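Subject: Re: [flesstead-stores] Mixed returns bins - what to do with the odds and ends
Date: 18 April 2023

On the list, the Prirthorpe stores desk wrote:

> We are still getting grey bins back with all sorts in the bottom.
> Last week's lot had cleaning things in with sample parts and
> something soft that might have been a wrapper or might have been
> stock. Do you want us to sort these before they go on the van, or
> send them as they are? Also, are the older bins being replaced? A
> few are badly marked inside and we were told in October that new
> ones were coming.

Please send them as they are. We tried having them sorted at your end over the winter and it made more work, as the things that belonged together came over in different bins and we had to match them up again with the sheet. If a bin has fewer than a dozen or so bits in it, leave it alone, put the tag on the handle and load it.

The one exception is anything that leaks or has a blade. Those still go in the lidded tub.

On the cleaning things: a dustpan is not stock and does not need a line on the returns sheet. We have had several come through and they go on the hook by the sink at Flesstead until someone claims them. If yours has a brush that goes with it, please keep the two together - we have more pans than brushes at the moment. 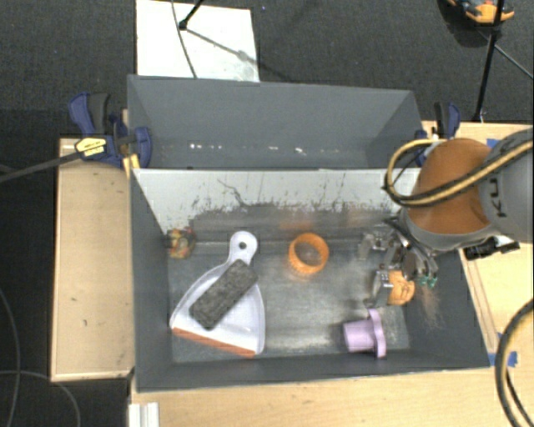 Mixed bin at Flesstead, with the dustpan, the orange ring and the purple piece.

The orange ring and the light purple plastic piece with the wavy edge should be entered as "loose, unidentified" unless you know the part number. Do not guess it from the Trallex catalogue. We had a whole page of wrong numbers last time and Cullinane sent the sheet back. The dark block goes down the same way. For small patterned items like the crumpled one in the corner, write the colours in the notes column and leave the rest of the line blank.

As for the bins themselves, there are 1,051 on the register and the order that was approved is for 100, so most of the old ones will be staying. Scratches and scuffs on the walls do not count as damage. What we want set aside are bins with a split corner, a bent rim or a base that rocks when it is put down flat. Chalk a cross on the short end and stack them by the roller door, no more than two high.

The new ones are the same size and will nest with the old. They will go to Prirthorpe first, as you have the greater number of split ones.

I still need the March count from your side. A total will do, there is no need to list them by bay.

Flesstead stores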